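Boards > Moving and Storage > Packing > Kitchenware

**wolholm_mover**
Packing the kitchen for Histden on Tuesday. Bowls and cups in the same clear bin, or separate? The bins are rated to 15 kg and I have 3 of them.

**Tultmont**
Separate. Mixed shapes leave voids, and voids let things shift. Cups go rim down in a divided carton, bowls on edge with paper between.

**fhegedus**
Disagree for short trips. A bowl uses up the width of a bin and leaves a strip along one side that is no good for plates. Cups fit there.
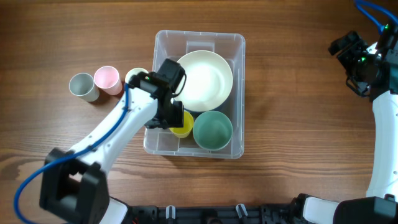
Order of loading matters more than category. Put the widest item in first and fill the remainder from the corners. With the large cream bowl at one end, the green cup and the yellow one take the space next to it, side by side. They do touch the bowl, so for transport I would put a folded tea towel along that line. The cups still out on the table can go in a second bin.
Fanni Hegedűs

**Tultmont**
Contact between rims is exactly my objection. One towel does not stop sideways movement under braking.

**carrier_b**
It does if the towel is thick enough to be compressed when the last cup goes in. Test: tilt the bin by hand. If anything slides, add padding.

**wolholm_mover**
Tried it with a bath towel cut in half. No movement on tilting. Glasses are going in a divided carton as Tultmont says.

**Tultmont**
Fine for the cups. I would still stand the bowl on edge.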